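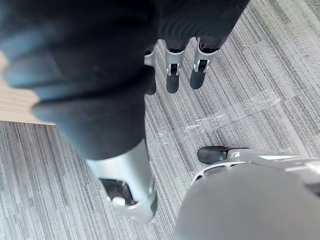
Workshop notebook, Kotside
16/07/2022

Marks on the white pieces, and what to do about them before the Kevstead order goes out

I meant to write this up before lunch and then spent the better part of the afternoon squinting at things under the lamp, so bear with me if it wanders. The short version for anyone who only wants to know where the cloths are: they're in the drawer under the window, the clean ones on the left, and please put the used ones in the pail and not back in the drawer, however clean they look to you.

The long version starts with the white stock. I've been fond of it from the day it arrived from Bednárik, and I still am. It has a quiet sort of finish that doesn't glare at you, and when you lay it next to a dark color it looks like something you'd want in your own house. The trouble is that it remembers everything. Lean a sleeve on it, slide a ruler across it, set down a pencil for a moment while you answer the door, and there's a little gray something to find later. Back in April we were handling it the way we handled the brown stock, and I have the pile of rejects to thank for this whole notebook entry.

So today was about finding out what comes off, what doesn't, and what we're doing to put it there in the first place.

I began with the light. I know I go on about the light, but I had forgotten how much difference it makes with white. With the overhead on, the near part of a piece goes so bright that you'd swear it was perfect, and the far part drops off into a kind of lilac gray where everything looks like a shadow. I passed one this morning as clean, walked to the other side of the table to get my coffee, and saw a mark I'd have missed altogether from where I was sitting. From now on I'd like us to look at every piece from both ends before calling it good. It takes no time at all. Turning the lamp low and to one side helps too, and it brings up the fine texture, so you can tell a mark sitting on top of the surface from one that's been pressed into it.

Next, the wiping. I tried four things, each on its own offcut, and left a strip of every offcut alone so there was something to compare.

Dry cloth, the soft kind. Takes off dust and lint very nicely and does nothing whatever for a gray rub mark except spread it out. I'd use it first and then stop.

Cloth with plain water, wrung out hard. Better than I expected. The fresh pencil smudge came away with hardly any persuading. The older one faded but stayed. I was careful to blot and not scrub, and I'd ask you all to do the same, since I got impatient with one corner and left a shiny patch where I'd been going in circles. That shiny patch is worse to my eye than the smudge ever was.

Cidach, the diluted kind, on a damp cloth. Good on the older smudge and good on fingerprints. It needs a second pass with plain water or it leaves a faint edge where it dried, like the ring under a glass. I mixed it weaker than the bottle we'd been using, which I suspect somebody (very possibly me) topped up without adding water. I've emptied that bottle and labeled the new one.

White eraser, the drafting sort. My favorite, and a surprise. Small strokes in one direction, brush the crumbs away with the soft brush, done. On the isolated scuffs it beat everything else, and it didn't change the finish as far as I can tell. On a wide smudge it's tedious and I wouldn't bother.

Samah Badawi came by while I was in the middle of all this and very kindly held the lamp, and we got to talking about the edges, where I think we've been a bit careless. When a white face meets a navy one, that meeting line is what everyone looks at. You can have a perfectly decent piece of work and a fuzzy line between the two colors and it'll look as though it was done in a hurry on a bus. And the navy sheds, just a little, when it's new. I rubbed a clean cloth along a navy offcut and it came back with a bluish tinge, faint but there. If that cloth had gone straight onto the white I'd have had another mystery to write up.

So, separate cloths. One for navy, one for white, and I've put a stitch of colored thread in the corner of the navy ones so there's no guessing. I'd also like us to wipe the navy first and the white last, working away from the line and never across it. That's how I did the last few offcuts and the line stayed crisp on every one.

There's a small gray mark low down toward the left on the white, thin as a pencil scratch and easy to lose against the paler part. The straight line along the top, where the white meets the dark navy, is the part I keep coming back to. 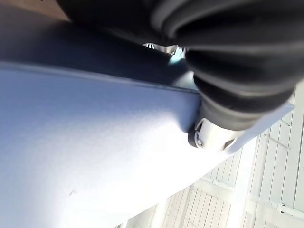
Samah Badawi would leave a mark like that alone unless it catches the eye from a normal standing distance, and says we risk doing more harm by fussing over one thin scuff than by letting it be. The edge is another matter, in Samah's view, and worth all the time we can give it.

I've thought about that since and I'm mostly persuaded. My instinct is to chase every speck, and that shiny corner I mentioned is what comes of it. But I'd like a rule we can all follow on a tired afternoon, so I'm proposing this one, and please scribble on it if you disagree. Look at the piece from both ends, at arm's length, lamp to the side. If you can find the mark again after looking away, try the eraser, a few strokes and no more. If it's still there after that, write it on the tag and leave it for a second pair of eyes. Don't move on to the Cidach by yourself just to feel you've done something. I say this as the person most likely to do exactly that.

Now for what's causing the marks. I watched my own hands for a while, which is a peculiar thing to do, and here are the culprits I found.

The steel ruler. It's lovely and accurate and it leaves a gray line whenever it slides. Lift it, don't drag it. I've stuck a strip of thin felt to the back of the long one and it's much better behaved, although you lose a hair of precision at the edge and have to sight it from directly over the line. The short one I've left bare for the brown stock.

Stacking. We've been sliding pieces off the top of the pile, and any bit of grit in between gets pulled the whole way across. I've cut sheets of tissue to go between them and they're on shelf 29 with the spare tags. Lift from both sides, two people for the larger pieces, and set the thing down flat without shoving it into place. I know it feels slow. I timed nothing and I'm not going to, but it didn't seem to cost us much.

Sleeves and cuffs. I've moved to an old shirt with the cuffs buttoned tight, and my watch lives in the drawer while I'm working. Zippers are a menace.

The table itself. I gave it a good wipe and found a surprising amount of graphite in the corner where we sharpen pencils. We shouldn't sharpen pencils there. The sharpener has moved to the bench by the door, and I've already walked to the old spot with a blunt pencil more often than I'd like to admit.

While I was tidying I also sorted the navy offcuts by length and put the usable ones upright in the tall box. The scraps too short for anything went into a bag for testing, so if you want to try a cleaner or a tape, please take from the bag and leave the tall box be. On the subject of tape: the low-tack roll is fine on the white if it comes off the same day. I left a piece on an offcut from yesterday and it lifted cleanly but there was a slight dullness underneath, only visible at a slant. I've put a fresh strip on another offcut and written the time on it, and I'll peel it after the weekend and see if it's any worse.

Things still open:

The shiny corner. I'd love to know if there's any way to knock it back. I tried breathing on it and dabbing with a damp cloth, which made me feel better and did nothing else.

Whether Kevstead wants the tissue left in when we ship. I'd leave it in. I'll ask when I call about the delivery.

Whether the navy stops shedding after a first good wipe. My hunch is yes, because the second cloth came back cleaner than the first, but I only tried it on one length and I want to see it on a few more before I tell anyone it's so.

More felt. The roll is down to a stub and I'd like to do the squares as well as the rulers. If you're ordering from Bednárik anyway, add it on, the thin kind, any color except navy, so we can see what's come off on it.

I've left the four test offcuts in a row on the windowsill with their labels facing in, so have a look when you come through, and turn them in the light a bit before you decide which you like best. Please wash your hands first, there's hand cream by the sink and it's a wonderful cream and it leaves prints on everything.

Last updated by Samah Badawi
Contact the Kotside workshop | © Kotside | Back to top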